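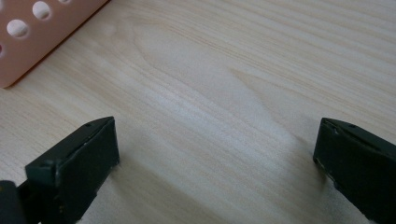
Dritari Fold 2 desk review: a good top on average legs

By Man-lok Liao

Print this article | E-mail to a friend

I have been working at the Dritari Fold 2 since December, most days from breakfast until mid-afternoon. It replaced a secondhand Clakura that wobbled every time I typed. The Dritari doesn't wobble much, though it has other problems.

Assembly took an evening. The legs come attached and the two cross rails bolt on with the supplied hex key. One of the holes on the left rail was slightly out of line and I had to loosen the other bolts before it would go in. The instructions are drawings only. They show the washers going on in the wrong order, but the colour coding on the bags is right, so follow that.

Once up, the desk weighs 37 kg with the drawer in, and it is a two-person lift. Folding it flat means taking the drawer out first. I did this twice when we had family staying in the spare room and then gave up and let them sleep around it.

The top is the best part. It has a matte finish that doesn't throw light back from the window, and a mouse tracks on it without a mat. Mugs haven't left a ring so far. Pencil comes off with a damp cloth. Ballpoint does not, and I have a short blue line near the front edge that I have stopped trying to remove.

The drawer is shallow. A stapler fits lying on its side. The runners are stiff in the cold and loosened up once the heating had been on for a few hours. There is a cable slot at the back, too narrow for a Canadian power bar plug, so you have to feed cables through from the other end.

I paid $300 at the Kong warehouse on a clearance Friday. The regular price is a fair bit higher and I would think harder about it at that. The Prutura desk in the same aisle had a deeper drawer and height adjustment, but the top scratched under my house key in the store.

Delivery was extra. Replacement feet can be ordered by e-mail and mine came in a padded envelope with one missing.

Rating: 7 out of 10

1,572 shares | 2 comments

Comments

Tin-yau Lo
Same crooked hole on my left rail. I filed it out and it was fine. Try rubbing alcohol on the ballpoint, but test it underneath first.

prairiedesk
Does the drawer lock? My kids get into everything.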